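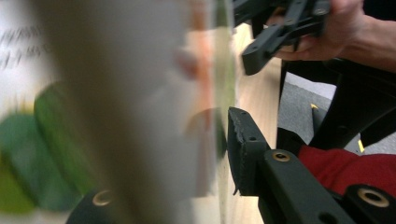
Two hand-held grippers in use at a Trullelico open day. The jaw in the foreground has brass-colored grommets set into it.

The Trullelico open day is a yearly public event held in February at the Medrano building in Stokach. It is run by Trullelico, a small robotics workshop that collects recordings of people doing household tasks and uses them to train robot arms. Visitors may watch the work, try the equipment and speak with staff. Admission is free, but places in the practical sessions must be booked.

History

The first open day was arranged by Malathi Chettiar, then head of operations at Trullelico, after the workshop moved to Medrano from a smaller site. It lasted one afternoon and consisted of a talk and a tour of two rooms. Practical sessions were added the following year, when Horacio Echeverría took over the program. The event has since been extended to a full day, and over 1000 people attended the most recent one.

Altevari, a maker of machine parts based in the same town, has paid for the printed guides and the bus from the train station since the third open day.

Program

Doors open at 10 a.m. The morning is given to school groups and the afternoon to the general public. Each practical session takes 12 people and begins with a short safety talk.

Participants work with hand-held grippers, which are squeezed to close a pair of jaws. A camera on the tool records what the jaws do, and the recording is later used to teach an arm the same motion. Some exercises are done alone with one gripper, and others are shared between two people. The usual tasks are folding cloth, moving cups and clearing a table. Sheets with the steps of each task are handed out at the door.

In the afternoon Aldana Insaurralde gives a demonstration in which a robot arm repeats tasks recorded by staff earlier in the year. Failed attempts are left in, and she stops the arm to explain them. A talk by Mohit Chaudhary on how recordings are checked and sorted follows at 3 p.m. By the workshop's own count, 3000 recordings were made at Medrano in the year before the latest event.

Recordings made by visitors are kept only with signed consent. Children under 14 may use the grippers with an adult present, but their sessions are not recorded.

Reception

The local paper in Stokach has covered the event several times. Its reporter Chih-ming Lam praised the practical sessions but wrote that the afternoon talk was hard to follow for people without a technical background. The talk was shortened the next year, and a question period was added at the end.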